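# Pallilley table kit for small robot arms

The Pallilley is a work table kit for people who build a robot arm at home or in a shared workshop. I made the first one for my own arm, because my old desk moved a little at each fast turn and the arm missed its target. Now I make them in small series in Hellton, together with Piras, who cut the plates.

**What you receive**

- one perforated top plate, painted blue
- one maple work board
- a bag of screws, washers and 7 clamps
- printed instructions in English and Italian

The frame and legs are not included. Most customers already have a strong bench, and sending legs by post is expensive.

**Mounting**

Put the plate on the bench and fix the four corners first, not too tight. Then place the foot of your arm and try it by hand in all directions before you tighten the screws. If the arm is a Zulirton, its foot fits the holes without an adapter. For other arms, please write to me with the distance between the holes.

**Using the maple board**

The board gives the gripper a plain, pale ground, and the camera finds coloured objects on it more easily than on the blue plate. I use simple foam shapes for the first tests.

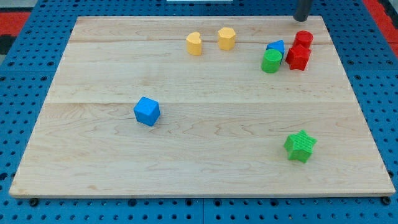

Start with slow movements and with pieces that stand far from each other. When this goes well, put two or three close together, and teach the arm to take one without pushing its neighbour. The board can be oiled once a year, but please do not varnish it, as the shine disturbs the camera.

**Price:** 169 euro, postage not included. Orders sent before Sunday leave the workshop the next week.

Nazareno Barbieri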